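Progress report to Bergeron, second period
Project: two-arm kitchen assistance, steamed bun task
Prepared by the Rornunik project team, Pliltton

## Where we are

The short version is that we lost a chunk of April to a safety fault, we understand most of it now, and the project is in better shape than it was when we sent you the first report. We're really pleased with how the second half of the period went, and we want to give you the full account of the first half too, including the parts we got wrong.

The task hasn't changed from the proposal. Two arms share one table. They handle the lid of an electric steamer, pick buns off the tray and set them on a plate. It's a small job with a lot packed into it: glass, steam, a soft object that dents if you look at it hard, and two arms that have to stay out of each other's way.

## What happened

During a morning session the right arm was lowering toward a bun on the plate when its gripper closed early and the arm kept going down. The fingertips met the rim of the plate and pushed. The plate slid, the arm didn't register contact as a fault, and it carried on to its next waypoint with the gripper shut. The operator hit the stop button. The plate came to rest against the steamer base and one bun went on the floor.

No one was hurt and nothing broke. The steamer was switched off and cold, which is our rule for any session with new motion code, and we were very glad of that rule. But the arm should have stopped by itself. Our own safety plan says that unexpected contact ends the motion, and on that morning it didn't. We logged it as a safety incident and stopped all two-arm motion the same day.

We told your office by email that afternoon. You asked for the cause, the fix and the effect on the schedule, so those are the next sections.

## What we found

It took us longer than we'd like to admit to find the cause, partly because we went after the wrong thing first. The early closing looked like a gripper hardware problem, so we pulled the right gripper off, checked the linkage for play, checked the fingertip pads and put it back. It was fine. We swapped the left and right grippers and the fault stayed with the right arm.

The real story was two separate faults that happened to line up.

**Fault 1: stale commands.** The Dernent controller that passes gripper commands to the arms keeps a queue. When the network link to the right arm dropped briefly, the queue held on to its commands and then released them all at once when the link came back. The arm received a "close" that belonged to an earlier grasp. Nothing in our code checked how old a command was before acting on it.

**Fault 2: contact threshold.** This one is on us, plain and simple. In the first period we raised the contact threshold on the right arm so it would stop tripping when its cable dragged on the table edge. That was meant to be a temporary change for one afternoon. It was never changed back, and it wasn't written in the log. With the threshold that high, pushing a plate sideways didn't count as contact at all.

Either fault alone would have been a nuisance. The first would have given us a missed grasp and the second might have sat there for months. We reproduced both on purpose, first with the table cleared and then with a foam block in place of the plate, and once we could trigger the stale command by pulling the network cable for a moment, things moved fast. That was a great day in the lab!

## What we changed

- Every gripper command now carries a time stamp. Anything older than 200 milliseconds is thrown away and the arm holds position.
- A dropped link now empties the queue and needs an operator to clear it.
- Contact thresholds live in one file, the file is under version control, and the arms refuse to start if the values loaded don't match it.
- The cable on the right arm has been rerouted, so the reason for raising the threshold in the first place is gone.
- Each session opens with a contact check: both arms are lowered onto a foam block and have to stop. It takes two minutes.

We also rewrote the start-up checklist. The old one had grown to the point where people skimmed it, and it's now a single page that hangs by the operator's chair.

## Return to two-arm work

We brought things back in stages. One arm in open air, then one arm near the table, then both arms with plastic dishes, and finally the full table with the glass lid and real buns.

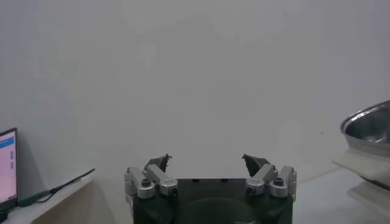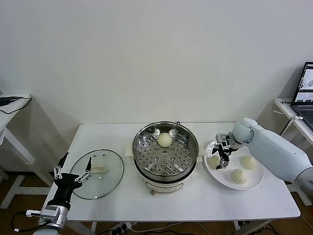

The full-table stage was 13 sessions. In 12 of them the arms ran start to finish with no stop of any kind. In the other, the link dropped during a lid move, the queue emptied, the arm held where it was and the operator cleared it by hand. We couldn't have asked for a better test of the new code, and it came up without anyone arranging it.

Bun handling got better along the way, which we hadn't planned on. With the contact threshold back where it belongs, the right arm feels the plate sooner and comes down more gently, so we see fewer dents. We had been blaming the fingertips for those dents and had even drafted an order for softer pads. That order is on hold and the money stays in the equipment line for now.

The lid is still the hardest part. A glass lid is difficult for the cameras, and the left arm sometimes takes hold of it a little off from where it meant to. It's safe, in that the arm stops if it meets resistance, but it's slow. We'd like to spend real time on this next.

## What is still open

We have not explained why the link to the right arm drops. The drops are short and rare, and the arms now handle them properly, but we don't want to leave it there. We've replaced the network cable and moved the switch to a different outlet. One drop since then, so that wasn't the whole answer. The next step is to log traffic at both ends during long sessions and compare.

The other open item is the left arm. Its threshold was never altered, but we only know that from memory and from the values we found on it. We're going back through the first period's session notes to see if anything else was changed and not recorded. If something turns up we'll send it to you separately and won't hold it for the next report.

## Schedule and budget

The pause cost us two weeks. We've absorbed part of it by dropping the planned comparison of plate sizes, which was the least interesting item on the list and which your reviewer had already questioned. The steamer-on trials, with heat and real steam, move to the start of the next period. We won't begin them until the link problem is either solved or shown to be harmless over a long run.

Spending is on plan. The foam blocks, cables and the replacement buns came out of consumables, and no extra funds are requested.

## Next period

- Traffic logging on both arms, and a written finding on the link drops
- Lid pickup: better grasp point, faster approach
- Review of the safety plan by the Pliltton lab safety office before any heat is used
- Steamer-on trials, starting with the lid off
- A short note on the stale command fault for other groups using the same controller setup

We've started the last of these already. Two faults this simple could easily be sitting in someone else's setup, and we'd love for them to read about it before they meet it. A draft will come to you for comment ahead of release, along with the full incident log and the new checklist.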